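Keeping a Workshop Touchscreen PC Running Through Dust, Heat and Grease

Posted 12/16/23 in Workshop Tips

A sealed, fanless computer will put up with a lot, but most of the ones that come back to a bench for repair were killed by where they were put. These tips are for small shops, garages and commercial kitchens that keep a panel PC on the wall for drawings, orders, recipes or timers.

Pick the spot first

Hold the computer against the wall at the height you plan to use and stand there for a minute. If you have to lean over a bench to reach the corner of the screen, move it. Most people are comfortable with the middle of the screen a little below eye level.

Keep it away from the wall directly above a stove, forge, heater or compressor. A fanless case gets rid of heat through the metal on its back and sides, and it can't do that if the air around it is already hot. We had one at the Trerkalthorpe shop that shut itself off every afternoon in August. The thermometer taped next to it read 102 degrees. Moving it to the opposite wall fixed it the same day.

Leave at least 2 inches clear on every side, and more above if you can. Don't box it in with shelving. Don't hang a coat or an apron on the bracket.

Mounting

Screw into studs or use anchors rated for masonry. Drywall anchors are fine for a clock. A swing arm puts far more pull on the top screws than a flat plate does, so check those screws again after the first week.

Use the screws that came with the computer, or match their length exactly. Long screws can go through the mounting plate and into the board behind it.

Cables

Run the power cord down the wall, then across, and leave a drip loop below the connector. Water or coolant that gets on the cord will run to the bottom of the loop and fall off there. Strap the cord to the bracket close to the plug so a tug lands on the strap.

Label both ends of every cable. Masking tape goes brown and falls off within a year, so use a proper label or a paint pen. Stitard sells flag labels that hold up well to oil, though any vinyl label will do if the cable is wiped with alcohol first.

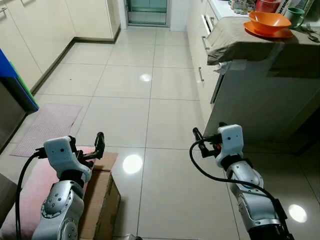

Keep low-voltage cables apart from motor wiring where you can. If they have to cross, cross them at a right angle. A touchscreen that jumps or types by itself whenever the saw starts up is often picking up noise from a cable run alongside a motor lead.

Cleaning the screen

Lock the screen or shut the computer down before wiping. Otherwise you will be placing orders with a rag.

Start with a dry, soft brush to get rid of grit. Metal dust rubbed in with a cloth will scratch the film on a resistive screen in a single pass. Then use a microfiber cloth dampened with water and a drop of dish soap, wring it out hard, and wipe from top to bottom. Finish with a dry cloth.

Never spray anything straight onto the front. Even a well-sealed bezel has an edge, and liquid will sit in it. Keep ammonia glass cleaner, acetone and brake cleaner off the screen altogether. For baked-on grease, lay the damp cloth over the spot for a few minutes and try again. Don't scrape.

Cleaning the case

Dust between the fins works like a blanket. Brush it out once a month, or every week if you sand or grind in the same room. A cheap paintbrush is good for this. Go easy with compressed air, which can drive fine dust past the port covers. Turn the pressure down and blow along the fins.

Put covers on the ports you don't use. If the originals are lost, Feverer has a mixed bag of rubber plugs, part 511, which fits USB and network ports.

Gloves and styluses

A resistive screen responds to pressure, so it works with nearly any glove. What ruins it is a screwdriver tip or a ballpoint pen. Tie a plastic stylus to the bracket with a short piece of cord and people will generally use it.

If touches land off to one side, run the calibration tool before you blame the screen. Press the targets with the stylus, from the position you normally stand in.

Settings worth changing

Set the screen to dim after ten minutes. Set the computer to restart by itself after a power cut. Turn the brightness down as well; 74 percent is plenty in our shop, and the case runs noticeably cooler.

Back up to something that isn't in the same room. Write the date of the last backup on a card and keep it behind the bracket with the spare key and the Chan hex wrench for the mounting screws.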